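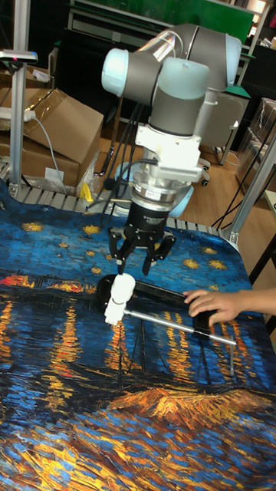

*Robot arm over a table, with a white plastic part and a metal rod under the gripper.*

Posted 03/03/2025

# Do you hum while you wash up? Come and take part in the Gorna Kitchen Songs project

We are looking for 100 people to sing to us, hum at us, whistle, mumble or simply tell us about the tunes that went round their homes when they were growing up. You don't need to be a singer. You don't need to know what the tune is called, where it came from or how it ends (most of ours don't end, they just go back to the beginning until the potatoes are done).

Kitchen Songs is run by Lutier, a small music group based in Gorna. We started out as a weekly singing evening, and at the tea break people kept coming out with odd little scraps they'd never sing in front of the whole room: a counting song for going upstairs, four lines about a goat, a hymn tune with words about somebody's uncle. We began writing them down on the backs of our song sheets. There are now 154 of them in the folder and we've decided it's time to do the thing properly, with recordings, a bit of a plan and a lot more people!

## What we're collecting

Songs that belong to ordinary life at home. The sort of thing that was sung over a sink, a pram, a sewing machine or a car steering wheel. Some of what we'd love to hear:

- lullabies, especially the slightly alarming ones
- songs for getting children dressed, washed or out of the door
- tunes your family whistled to find each other in a shop or on a beach
- rhymes in any language, including ones you can say but can't translate
- pop songs or adverts with the words changed
- bits of a longer song where only one verse has survived

That whistling one is a favourite of mine. I had thought it was only my family. My father had three notes, going up, and my sister and I would come running from anywhere. When I mentioned it at Lutier, people started doing theirs across the table, and they were all different, and every one of them was obviously a *name*. I've wanted to collect them ever since.

We're not so interested in polished performances of well-known songs, unless your family did something peculiar to one. If your gran sang a famous song exactly as it is on the record, we'd still like to hear when she sang it and what she was doing at the time, though we probably won't record the whole thing.

## Who can take part

Anyone aged 16 or over who can get to Gorna, or who is happy to talk to us by phone. You may have lived in the town all your life or moved in last month. We'd be very glad to hear from people who grew up with a language other than English, and from people who think of their home as having had no music in it at all. (We've met a few of these. They tend to remember something on the way to the bus stop.)

Younger children are welcome to come along with an adult from their family and join in. They are often the ones who know the words.

You don't need to read music. Half of us don't.

## What happens if you join

You'll be invited to one session with 2 of our listeners. We sit down, have a drink and chat about the house you grew up in: who was in it, what the mornings were like, what got sung and by whom. The recorder is on during this part if you're comfortable with that, and we can stop it at any point. Then, if there are tunes, we ask you to sing or hum them a couple of times so that we can get them down. If you can't bear to sing alone, we'll hum along with you. It gets quite cheerful.

Afterwards we send you the recording and a written-out version of anything you gave us. You check it over and tell us what's wrong. Please do tell us! In the trial sessions we'd misheard "kettle" as "cattle" in a song that had then made no sense for weeks. 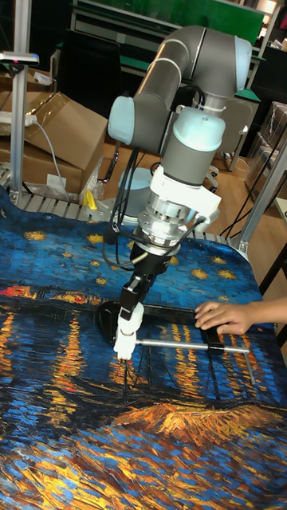
Areeba Mughal told us she had come along to keep a friend company and was quite sure she had nothing to offer. Then somebody sang a rhyme for plaiting hair and she found herself answering with the one her mother used, all the way through, in a language she hadn't sung in since school. What surprised her, she said, was that her hands had started doing the plait on their own. She went home and rang her brother, who had a different second verse, and the two of them are still arguing over which is right.

We'd like to record both verses, and the argument too if they'll let us. Differences like that are a big part of the pleasure in this. A song that has been used every day gets rubbed into a new shape by each person who sings it, and two people from one house will quite often have two songs.

## Where and when

Sessions start in May and are held in the upstairs room at Rana, the café by the library. There is a lift. The room has comfortable chairs with arms, a carpet and a door that shuts, so the coffee machine won't be on your recording. You can choose a morning, an afternoon or an early evening slot, and you can bring a friend or relative to sit in.

If stairs, travel or nerves make Rana difficult, ask us about a phone session. The sound isn't as good, but the talk is often better, and a hummed tune comes through perfectly well. We can also come to you if you live within the town.

It costs nothing to take part. We can't pay a fee, but we will cover your bus or train fare within the county and your drinks and cake at the café. The lemon one is very good.

## What we do with the songs

With your permission, the recordings will go into Bodus, our listening collection, where people can come and hear them with headphones on. We're also putting together a printed songbook with the tunes written simply enough to play on a recorder or pick out on a keyboard with one finger. Everyone who takes part gets a copy.
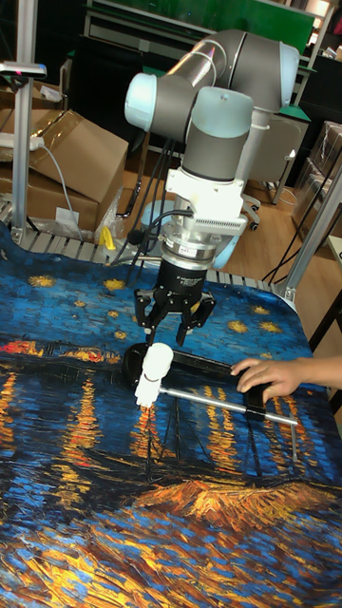

You decide how you're named in both. Some people like their full name and the name of the person who taught them the song. Others want a first name, or initials, or nothing. You can let us keep a song in the collection and leave it out of the book, or the reverse, and you can change your mind up until we go to print. We'll write to everyone before that happens with a copy of their page.

Stories about other people in your family need a little care. If you'd sooner we left out the part about the divorce or the shed fire, we will, and we won't be offended that you told us and then thought better of it.

We won't sell recordings or pass them on to anyone else. If a school or choir wants to use a song, we'll come back to you and ask.

## We also need listeners

If you enjoy hearing people talk and can sit through a silence without filling it, you might like to be on our side of the table. We're looking for a handful of extra listeners to help from May onwards. You'd get a training day with us, a go at being interviewed yourself, and as many or as few sessions as suit you. A good ear for a tune is handy. Patience is handier, and so is clear handwriting.

We would especially welcome listeners who speak more than one language. Several people have told us that they could sing the song but felt a bit lonely explaining it.

## How to get in touch

Leave your name and a phone number or email address in the green book on the counter at Rana, or speak to any of us at a Lutier evening. Tell us roughly when you're free, whether you'd like to be recorded or to be a listener (or both), and whether there's anything we can do to make it easier for you to come.

If a tune is already going round your head, jot down a line of it in the book as well. It doesn't commit you to anything, and I do love opening that book in the mornings.

I look forward to hearing you,

**Ysaline Bodin**
Kitchen Songs, Lutier, Gorna

PS. Yes, songs about the dog count. We have rather a lot of them and would like more.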